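Support Center > Outerwear Care > Closed Requests

Ticket 900-46: Quilted jacket will not fold to storage size
Product line: Drukuline
Opened: 2021-01-25
Status: Closed

The customer reports that the jacket, folded according to the Skerbridge care leaflet, does not fit the storage bag supplied with it. The fold springs open at the sleeves.
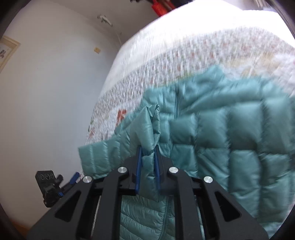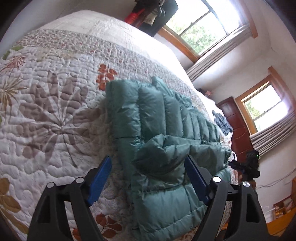
Reply from Prarnow service desk: The leaflet assumes that the zipper is closed before folding begins. Please close it fully, smooth both sleeves flat across the body, and press the padding from the hem toward the collar for 90 seconds. Fold along the stitched seams only. Folding across a padded section traps air and will cause the garment to reopen.

The customer repeated the procedure twice. The first attempt was unsuccessful, as one sleeve had been left bunched under the body. The second attempt produced a fold that held, and the bag closed without force.

Customers are reminded that the bag is intended for seasonal storage. Garments in the Moges weight require the larger bag, part 600, which may be requested until the end of March.

Filed under: Folding and Storage, Padded Garments
46 people found this helpful | 2 shares

Contact Support | © Skerbridge. All rights reserved. | Back to top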